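Small baskets for bathroom bits — open sides or solid?

flendik_fan
30 July 2022
Sorting out the spare room and bathroom, got one of these to try. White plastic, slatted, one loop handle. Brush in it for now.
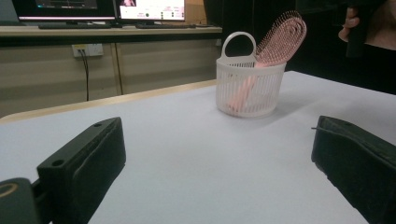

Replies (6)

Maltville_Moo
Had 3 like that. Fine for brushes and combs. Hopeless for hair grips, they go straight out the slats.

zakaria18
Disagree, grips are fine if you put a bit of card in the bottom. Solid tubs collect fluff and you never see it till its grim.

Maltville_Moo
Card goes soggy in a bathroom tho. Been there.

flendik_fan
Not going near the bath, it'll be on a shelf. Mostly want to know if it tips over with a big brush in. Mine leans right out over the rim.

tidy_by_october
Put the brush in handle down like you have and add a second one leaning the other way. Or something heavy in the bottom, jar of cream etc. Wouldnt hang it off the handle if its only got the one.

zakaria18
Fisel do a square one with solid sides if you really must. Takes up more shelf. I went back to slats after 3 weeks.

Maltville_Moo
Square ones fit a shelf better, sorry. Round wastes the corners.

flendik_fan
Ok — sticking with slats for brushes, pot with a lid for the grips. Will get two more Monday if the shop in Maltville still has them.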